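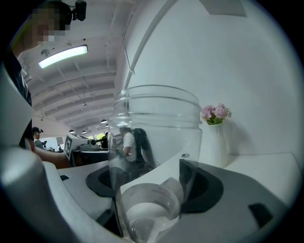
问:泡了四天的柠檬酵素表面起了一层白膜,还能要吗?

先看颜色和味道。白色、薄薄一层、有点皱,闻着是酸酸的酒味或者果香,多半是产膜酵母,撇掉就行;要是长了毛,或者出现绿的、黑的、粉的点,整罐倒掉,别心疼那几个柠檬。

问题补充:
谢谢楼上那位的快速回复,我把情况说详细一点哈。我是第一次做,方子是在网上东拼西凑来的,柠檬、黄冰糖、凉白开,一层柠檬一层糖码进去,最后加水没过。罐子是在Porkton那家杂货铺买的,老板说是食品级,我也没细问。放在厨房台面上,没晒太阳,每天打开放一次气。前三天都好好的,冒小泡泡,我还挺得意,到处跟人炫耀。结果今天早上一开盖,上面飘了一层白的,像米汤凉了以后结的那层皮,用勺子一碰就碎。味道倒不臭,有点像醪糟。我上网一搜,一半人说没事,一半人说喝了要进医院,给我整不会了。

另外还想问几个小问题,一起问了省得再开帖:
一是到底要不要拧紧盖子?有人说密封,有人说盖纱布。
二是糖是不是放少了?我怕胖,只放了方子上的一半。
三是柠檬老往上浮怎么办?
四是这个东西真的能减肥吗……(我知道可能会被骂,但还是想问)

回答一(被采纳)

你第二条自己已经把答案说出来了呀,糖减半,这就是主要原因!

我做这类东西好多年了,青梅、柠檬、百香果、菠萝都折腾过,翻车的次数比成功的还多,所以这方面经验比较丰富,哈哈。糖在里面可不光是为了甜,它占的比例高,杂七杂八的微生物就不容易长起来。你糖减了一半,水又加到没过,糖水就稀了,酵母在表面接触到空气,很开心地铺成一层膜。这个膜本身一般没什么毒,就是味道会慢慢变差,放久了有一股旧抹布味,到那时候你自己也不想喝。

我自己碰到这种情况是这么弄的:
找一把开水烫过、晾干的勺子,把膜尽量撇干净,罐口内壁沾到的那一圈拿厨房纸蘸点高度白酒擦掉。然后把缺的糖补回去,补完轻轻晃到化开。放进冰箱冷藏,两天以后再看。要是没再长,就尽快喝掉,别想着留到过年。要是又长了一层,而且比上次厚,我就不救了,倒掉重来。

家里有小孩、老人、孕妇或者肠胃本来就不好的,这种撇过膜的我建议直接别给他们喝。咱们自己在家做,没有仪器,全靠眼睛鼻子,闻着没事也不等于真没事,这点要心里有数。而且发酵过的多少会有点酒精,喝完别开车。

盖子的问题:千万别拧死。我头一年做菠萝的,拧得特别紧,还出门玩了一趟,回来一拧,喷得天花板上都是,黏糊糊的,擦了一个星期天都没擦干净,墙角到现在还有个黄印子。盖子搭上去,拧到刚刚咬住就好,气能自己跑出来。纱布我不太喜欢,夏天招果蝇,那种小飞虫一旦进去了就真的没法要了。你要是想一劳永逸,可以买那种带单向排气阀的盖子,我用的是Branico的,硅胶圈一年换一次,别的没什么毛病。买之前量一下你的罐口,别像我一样买回来发现大了一圈。

柠檬上浮:每天拿干净筷子往下按按就行。讲究一点的话,装一小袋水压在上面,袋子要食品用的,外面烫一下。我见过有人用石头压,洗得再干净我也不太敢。还有柠檬别切太薄,太薄了泡两天就散,漂得满罐都是渣渣,看着就像长了东西,自己吓自己。

对了,籽一定要挑掉,不挑会苦。我老公每次都嫌我挑籽慢,那他倒是来挑啊。

罐子的话,短期用塑料的我觉得可以,先看看底下有没有标材质和能不能装酸性的东西。不要用开水烫塑料罐,很多会变形,用温水加洗洁精洗干净,倒扣晾到一滴水都没有再装。长期泡的我都换成玻璃的了,主要是塑料的会留味儿,我有一个泡过蒜的,后来装什么都是蒜味,最后拿去装晾衣夹了。

减肥嘛……你想想那一罐糖。真想减肥就喝白水切两片柠檬,便宜。

回答二

同意上面的大部分,补充一点我自己的笨办法,就是称重。

很多方子写“一层柠檬一层糖”,这个太含糊了,每个人铺的厚薄完全不一样。我现在都上秤,柠檬去头去尾去籽以后多重,糖就放多重,一比一,然后一滴水都不加。对,不加水。糖自己会把汁逼出来,第二天就能看到下面汪着一层。上次我有一颗切完剩173克,就放173克糖,别人笑我像在做化学实验,可是那罐真的没长膜!喝的时候舀两勺出来兑水,想喝淡一点就多兑,糖的量在喝的时候控制,别在泡的时候省。

称好以后我会在罐子上贴个条,写柠檬多重、糖多重、哪天放冰箱的。不写的话过几天就全忘了,冰箱里一堆不明液体,谁也不敢喝。

还有柠檬皮上的蜡。买回来的柠檬很多是打过蜡的,我先用粗盐搓一遍,再用热水快速滚几下,擦干。重点是擦干!我以前翻车基本都是因为急,洗完甩两下就切了。现在洗好放在架子上吹一晚上,第二天再弄。刀和砧板也单独拿一套出来,切过肉和葱的不要用。

温度也有关系。我们这边六月一到厨房就闷得不行,那时候我根本不在台面上放,装好直接进冰箱,慢是慢一点,要泡久一些才出味,胜在省心。冬天放外面倒无所谓。

至于你那一罐,换我的话会倒掉。柠檬才几块钱,我胆子小,哈哈。你要留着当清洁剂也行,我拿失败的擦过水槽,除水垢还可以,就是有糖,擦完要多冲几遍,不然第二天蚂蚁排着队来。

回答三

没事的,我妈年年都有白膜,捞掉照喝。
顺便问下楼上,Buckley那个牌子的黄冰糖能用吗,家里囤了好多。

评论

提问者:谢谢各位!!我去闻了第二次,感觉味道比早上冲了一点,越看越觉得心里毛毛的,还是倒了。现在准备照一比一那个重新来,明天去买柠檬。想问下20度左右放一天再进冰箱可以不,还是直接放进去?

回答二的作者:可以的,放一天让糖化一化再进去,中间晃两次。冰糖的话砸碎一点,整颗的化得太慢了,上面的柠檬没泡到糖水最容易坏。问黄冰糖的那位,牌子无所谓的,没受潮结块就能用。

回答一的作者:倒了也好,第一罐都是交学费。重新做的时候别装太满,上面留出四指宽,不然冒泡的时候会溢出来。我的台面就是这么废掉一块的,白色的台面千万垫个盘子。

路人:收藏了。想问百香果也是一比一吗?我上回在Skindari的集市上买了一大袋,皮都皱了还没吃完。

回答一的作者:百香果我糖会少一点点,汁多,直接挖出来拌糖装小瓶放冰箱,一个礼拜内喝完。皱了的反而更甜,只要里面没有酒味就行,切开先闻一下。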